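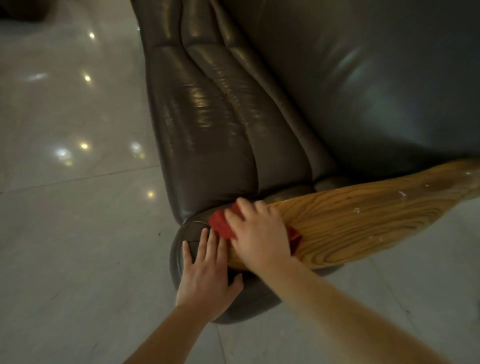 Teaching a wiping task: kinesthetic or teleop?

Posted 2018-06-14 by slowgripper
Reading time: 3 min

slowgripper wrote:
We have one arm and one task, wiping down furniture with a cloth. Sofa arms first, because my boss owns a sofa. I've recorded 37 demos by grabbing the wrist and dragging the thing through the motion, and every one of them contains a beautiful recording of me leaning on a robot. The force readings are mostly my shoulder. Should I give up and switch to teleop? I have a Trirkamden leader arm still in its box from February.

tendonitis_tom wrote:
Switch. Hand guiding is great for "go here, then go there." For wiping you need to know how hard the cloth is pressing, and your sensor can't tell the couch from you.

mopbucket wrote:
Disagree. Teleop without force feedback means you wipe by eyesight. I did 147 teleop demos of a tabletop and the policy learned to hover a finger's width above it with great confidence. Very hygienic for the air.

slowgripper wrote:
Mine has force feedback, according to the box.

mopbucket wrote:
Then the box should do the demos.

irkberg_owner wrote:
I run an Irkberg at work and we do both. Hand guide for the approach, then teleop once the cloth touches. Two warnings. Log which mode you were in for every step, or you'll spend a week working out why half the data has a limp. And if your force sensor sits above the place where you grab, it reads your hand as well. Grab above the sensor and most of that goes away.

slowgripper wrote:
I have been grabbing below the sensor. For all 37.

tendonitis_tom wrote:
A rite of passage.

quietservo wrote:
Before you collect anything else, wipe the thing yourself a few times and pay attention to your other hand. Look at the picture up top: right hand with the red cloth on the wood, left hand spread flat on the leather, holding the sofa arm steady. You have one arm. Who's doing the left hand's job?

slowgripper wrote:
The sofa weighs more than I do. I figured it would look after itself.

quietservo wrote:
Maybe it will. Padding still gives when you push on it, though, and a cloth bunched up under a palm is a different tool from a cloth clamped in two fingers. People steady things without noticing, then get annoyed when the robot doesn't.

mopbucket wrote:
I think the second hand is overrated for this. Screw a foam block to the wrist, wrap the cloth around it, keep the pressure low. We have 388 demos on chair backs done that way and nothing ever needed steadying.

quietservo wrote:
Chair backs are flat. That thing has tufting, a scroll and a wooden rail meeting in one spot. Your foam block is going to ride over the ridges and never see the creases.

mopbucket wrote:
Neither do most people with a cloth, going by every couch I've sat on.

irkberg_owner wrote:
Start with the wood only. Leather drags differently and you don't want both in your first batch. I'd do 8 clean demos, train something small, see what it gets wrong, then collect more. Cloth from Meijer, buy a stack of the same one. We changed cloths halfway through once and the arm took it personally.

tendonitis_tom wrote:
Seconding the small batch. Also look at Fondness for labeling the segments. Ugly, free, hasn't lost my files yet.

slowgripper wrote:
OK. Wood only, grab above the sensor for the approach, leader arm for contact, same cloth throughout. Deleting the 37 tonight.

irkberg_owner wrote:
Don't delete them! The approach motions are fine, just cut them off before contact.

slowgripper wrote:
I typed that after I'd done it. There's a backup from lunch with 31 in it, so I'll trim those. Does anyone know if the Trirkamden needs its own power supply? The box is vague.

mopbucket wrote:
Yes, 24 volt, and it isn't in the box.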